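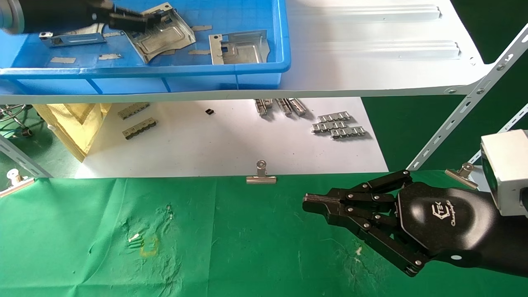 Saithong Building, Room 301
Workbench and small parts area: inspection checklist
Date: Monday, October 15, 2018
Inspected by: Jirayu Yensuk

Mark each line OK, FIX or N/A. Add a comment for every FIX.

WORK SURFACE

Cloth lies flat enough to work on: FIX
Wrinkled across the front. Small parts catch in the folds. Pull it tight and clip it again.

Cloth clean: FIX
Pale stains and scuffs. Wash it or swap it for a spare. Check for small pieces before it goes in the wash.

Clips in place along the back edge: OK
Silver binder clips, all holding. Keep the handles out of the way of sleeves.

Table steady when leaned on: OK

SMALL PARTS

Parts kept on white paper so they can be seen: OK

Parts sorted by type: FIX
The linked strips are in rows and easy to find. The brackets under the shelf are in a fan and should go in a tray at the end of the day. The tiny black square piece needs a container with a lid.

Parts trays labeled: FIX
Two labels have come off in the drawer. Arna has the label tape.

Sharp edges checked on cut strips: OK
Spot check only. Gloves are in the second drawer.

Floor under table swept for dropped parts: OK
Found more than 100 pieces in January, mostly clips. Much better this time.

SHELF AND UPRIGHTS

Bolts tight on perforated uprights: OK
Checked by hand on both sides.

Shelf board seated properly: OK

Shelf load under posted limit: OK
Heavy boxes go on the Bison cabinet by the door.

Head clearance when bending over the table: FIX
Easy to bump your head reaching for parts at the back. Foam strip ordered for the front edge of the shelf.

WIRES AND STORAGE

Wires coiled and off the table: FIX
Tangle on the left side, next to the yellow bag. Separate, coil and tie. Throw out any with damaged covering.

Bags and loose items off the table edge: FIX
Move the yellow bag to a hook or the bottom shelf.

Power strip switched off at end of day: OK

Extinguisher tag current: OK

Light over bench: FIX
Dim toward the left end. Asked Zodance for a replacement tube, ticket 9.

FOLLOW-UP

Wires and yellow bag first, today if possible. Cloth and labels by Friday. Foam strip when it arrives. Leave this sheet on the clipboard inside the door and initial each FIX when done.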